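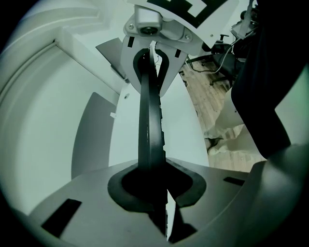

Moving a personal blog without losing its past

411 shares | 256 comments

Kalliopi Nikolaidis has kept a diary-style blog from her flat in Narnerton for fourteen years. It covers meals, bus journeys, a long-running dispute over a hedge, and very little that would interest a search engine. When the hosting service Pesier announced in February that it would close its free tier, she had 1,657 posts to move and one evening a week to do it in.

The export file was the easy part. Pesier supplies a single archive holding every post, page and comment in plain text, with dates and tags attached. Pictures are left out. The archive records only the address of each one, and those addresses stop working when the account closes. A blogger who downloads the archive, checks that the words are present and cancels the account will lose every photograph on the site.

Nikolaidis used a small desktop program called Golob, which reads the archive, fetches each picture from its old address and saves it in a folder named after the year and month of the post. The first pass collected 2,467 files. It also produced a list of failures, most of them pictures she had linked to on other people's sites years earlier and never copied. Those were already gone.

Comments and their dates

Comments caused more work than posts. On the old service, replies were stored in threads four levels deep. Vulline, the service she moved to, allows two. Anything deeper is attached to the nearest permitted level and sorted by time, so that a reply can end up several entries below the remark it answers. She considered editing the worst cases by hand and decided against it. "I would have been rewriting other people's conversations," she says. A short note at the top of the archive page now explains the order.

Dates need checking too. Pesier stored times in the blogger's local setting, and Vulline assumes universal time unless told otherwise. Posts written close to midnight may move to the following day — a small fault, but an awkward one on a blog where entries begin with "today". The setting must be changed before the import. Changing it afterwards affects new posts only.

Old addresses

The last task is the redirect. Every post has an address, and other blogs may have linked to it. If the blogger owns the domain name, the old pattern can be matched to the new one with a single rule, provided the titles in the addresses have not been altered. If the blog sat on the host's own domain, no rule is possible once the account has closed. Nikolaidis bought her domain in the second year, for reasons she no longer remembers.

She kept the old account open for six weeks after the move and read through the new site a month of posts at a time, mending links as she went. The hedge entries came through complete, apart from one map.

Comments (256) | Share (411)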